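Notebook, shared workshop, gripper bench
02/08/2019

Picking up from where I left the linkage. The left finger was closing slightly ahead of the right, which I had put down to my drilling. I took both arms off and laid them back to back and the holes line up fine. The slop was in one of the large lower pins. I had reamed that hole by hand in May and went over size. Made a sleeve from shim stock, pressed it in, put the pin back. Both sides now meet on the center line, near enough that I can't get a feeler gauge to tell me different.

Conall says I should give up on pins and go to shoulder screws. He may be right, but I have a bag of pins and no shoulder screws, so pins for now. If the sleeve walks out I'll revisit.

Pads. The old ones were cast from the leftover Sernura rubber and were too soft. They held well and then would not let go of anything light. A piece would stay stuck to one pad when the fingers opened and drop late, usually wide of the target. Replaced with the flat pads Treasa cut, stiffer, with square edges. I did not glue them, just double-sided tape, so they can be swapped. Cleaned with alcohol first. Note for whoever uses the hand tool next: don't handle the pad faces after that, skin oil changes the grip enough to spoil a comparison.

Trigger return spring is the lighter of the two Ciarán left in the drawer. With the heavy one my hand was tired after twenty minutes and I was starting to pinch too hard to get it over with.

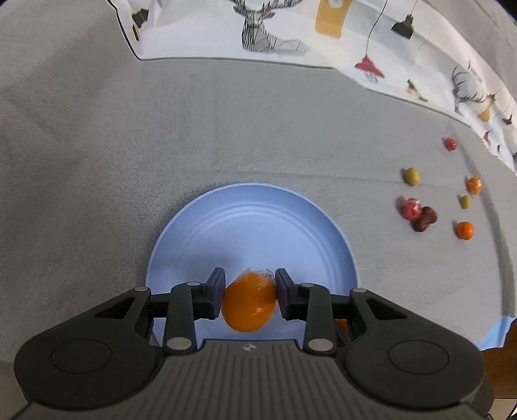 Wrapped candy is the test load for this round. The blocks we used before were all the same size and told us very little once the fingers were aligned. Candy is cheap, it comes in different sizes, and a crushed piece costs nothing. The task is to pick one up off the gray cloth, carry it over to the light blue plate, lower it and open. With the orange one the pads have it from both sides and the points of the clear wrapper stand up above them, and that is the grip I want every time: on the body, with the wrapper left free. If the fingers come down on the wrapper ends the piece hangs and swings, and I have to wait for it to settle before I can put it down anywhere.

The plate rim matters more than I thought it would. If I come in low the fingertips touch the rim first and the whole tool tips back. Coming in higher and then going straight down works. For the motorized version that means a fixed approach height above the rim and a vertical last move. Wrote that on the whiteboard so Chanida can put it in the motion script.

The cloth also has an effect. On bare wood the round pieces roll away when one pad touches before the other. On the cloth they mostly stay put. I'd like the final setup to work on bare wood, but I'm not going to chase that until the rest is settled. If the cloth is left creased, a piece can sit against the fold and then one finger has less room than the other. Smooth it out before each run, or at least note where the crease is.

Runs so far with the new pads: 127 picks. I stopped there when the tape on the right pad began to lift at one corner. Re-taped it with a wider strip and trimmed flush. Misses were nearly all mine, coming down off center. There were 2 late releases in the whole set, both with small pieces whose wrapper had gone sticky. Threw those two away. Before the pad change late releases were common enough that I had stopped marking them.

Things that still bother me:

Two pieces lying against each other. The fingers want to go either side of one, and there is no room on the touching side. I have been nudging them apart with a closed fingertip first, which works by hand. I don't know how we'd script it. Éabha suggests coming in with the fingers turned ninety degrees so they go down along the gap. Try that before anything clever.

Rubbing sound near full open. I think it is an arm touching the gray body where the ribs start. No mark on it yet. Put a dab of marker on the inner faces and check after the next session.

Motor side. The Alaoui driver board is set up and turns the spare servo, but I haven't connected it to the linkage. Plan is to run it open and closed 2,000 times with nothing in the fingers and look at the pins after. The counter from the earlier bench test still read 2,923 when I powered it up, so reset that first or the numbers will be nonsense. Current limit low to begin with. If it stalls at the closed end I want it to stall gently.

Ordered: Soltico shoulder screws after all, one small pack, so Conall and I can stop arguing about it. Also more tape.

To do
Marker on inner faces
Turned approach on touching pieces, ten tries each direction
Reset counter, then the empty cycles
Ask Treasa for another pair of pads from the same sheet, same thickness
Same pick and place on bare wood, only if there is time

Tool is back on its hook with the fingers open. Please leave it that way, the pads take a set if they are left pressed together overnight.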